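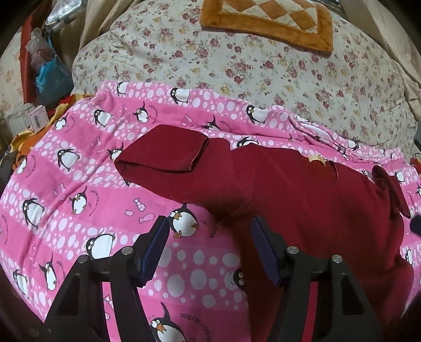

A dark red garment on the penguin blanket, one arm-like section doubled back.

Clothing and Bedding Sort: April Update

The spring sort at the Goment Street hall finished on Tuesday, a day earlier than planned. We took in 2,861 pieces this time, of which 1,641 were clothing. The rest was bedding, towels and a large number of curtains. Please hold off on curtains until the fall.

Most of the clothing is now folded and on the shelves in the back room. Adult tops are on the left, kids' sizes are by the window, and anything without a readable size is in the Miettinen Room until we can measure it. Blankets are kept flat on the two long shelves and go out with the bedding packs.

A few people asked how we fold long-sleeved tops, so this is the method we use. Lay the top face down on a table or a spread blanket and smooth out the body. Bring one side in toward the middle, then double the sleeve back on itself so the cuff stays inside the fold. Do the same on the other side and fold the bottom up to the collar. Leave the neck tag where it can be found - it saves unfolding the whole thing to check a size. Soft, slippery fabrics will crease a little whatever you do, and that is fine.

We still need twin sheets, pillowcases and kids' pajamas. Please wash everything before you bring it in and tie pairs together with string. Tape leaves marks. We have 17 winter coats in adult large and can't store any more until November.

Lenel Laundromat is again letting us use its machines after 8 in the evening for items that need a second wash. If you can take a bag over and bring it back dry, there is a sign-up sheet inside the side door.

Bedding packs go to the Lemum Family Center at the end of the month. Each pack has one blanket, one sheet set and a towel. Drop-off stays open on Saturday mornings - use the side door, as the front steps are being repaired.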